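Unit 2: Fixings and loads on internal walls
Course handout, Cusik Building Services Certificate

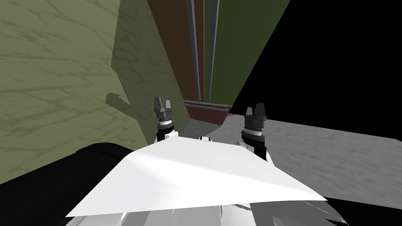

Figure 2.1. Wall and cabinet, computer-rendered view.

2.1 Scope

These notes cover the fixing of cupboards, shelves and rails to internal walls in existing houses. External walls, ceilings and structural steelwork are dealt with in Unit 5. Students should have read the notes on reading drawings before starting, as the terms used there are not defined again.

2.2 Types of wall

For fixing purposes, internal walls fall into two groups.

Solid walls are built of brick, dense block or lightweight block, usually with a coat of plaster. The plaster carries no load. The length of a screw is therefore measured from the face of the masonry, and the thickness of the plaster is added to it. In older houses the plaster may be 25 mm thick or more, and it often varies across a single wall.

Hollow walls consist of a timber or metal frame with board on each side. The board is commonly 12.5 mm thick. Studs are usually set at 400 mm or 600 mm centres, but neither figure should be relied on in a house that has been altered. Find every stud with a detector and confirm it with a fine drill bit before marking out.

Board stuck to masonry with dabs of adhesive looks like a hollow wall when tapped but must be treated as a solid one. The fixing has to cross the gap behind the board and grip the masonry. If it does not, tightening the screw pulls the board inwards and cracks the joint.

2.3 Shear and pull-out

A fixing may fail in two ways. In shear, the load acts down the face of the wall and tends to cut or bend the screw. In pull-out, the load acts away from the wall and tends to draw the screw from its hole. Shear is seldom critical with steel screws of ordinary size. Pull-out governs most domestic work.

A cupboard hung by its top edge applies both. Its weight acts downwards through the centre of gravity, which lies some way in front of the wall. The cupboard tries to turn about its bottom edge, and the top fixings resist this in tension.

Let W be the weight of the loaded cupboard, d the distance from the wall to the centre of gravity, and h the height of the top fixings above the bottom edge. The total tension T is then

T = W x d / h

The load is shared among the top fixings. For design, assume that only the two outermost fixings act, as intermediate ones are often poorly seated.

2.4 Worked calculation

A cupboard weighs 56 kg when loaded. It is 300 mm deep, and the load is spread evenly from front to back, so d = 150 mm. The top fixings are 650 mm above the bottom edge.

W = 56 x 9.81 = 549 N
T = 549 x 150 / 650 = 127 N
Tension per fixing = 127 / 2 = 63 N (rounded down from 63.5)
Shear per fixing = 549 / 2 = 275 N

Now repeat the calculation for a shallow shelf of the same weight and depth, held by brackets only 100 mm high. The tension rises to 824 N in total, or 412 N per fixing. The weight has not changed – the increase comes entirely from the shorter height h. This is why deep shelves on small brackets fail so often.

2.5 Choice of fixing

Dense block or brick: nylon plug with a matching wood screw. Clear the dust from the hole before inserting the plug.

Lightweight block: long plug with fins. Drill without hammer action.

Timber stud: wood screw straight into the stud, with at least 35 mm of thread in the timber.

Board between studs: spring toggle or metal cavity anchor, for light loads only. Where a cupboard is to be hung, fit a timber rail across the studs and fix to the rail.

Always use the maker's stated safe load. Some data sheets give the load at failure instead, and this must be divided by the safety factor on the sheet. In the Clilier test sheets issued with this unit, failure occurs at 1,348 N in dense block. With a safety factor of 4, the safe load is 337 N. The shelf in 2.4 would exceed this figure, while the cupboard would not.

2.6 Services

Cables normally run vertically or horizontally from sockets and switches. Pipes are less predictable. Check the whole area to be drilled, including the space directly above and below any outlet, and switch off the circuit if there is any doubt.

2.7 Exercises

1. Recalculate the cupboard in 2.4 with its depth increased to 400 mm. Take the load as evenly spread.

2. A rail is fixed to board between studs. State two ways in which the fixing may fail and describe how each would show on the face of the wall.

3. Using the Clilier sheets, select a fixing for the shelf in 2.4 and show your working. If brackets of a different height are used, give the height.

Reading for next session: Unit 3, sections 3.1 to 3.4. Bring the Bidico drill bit chart.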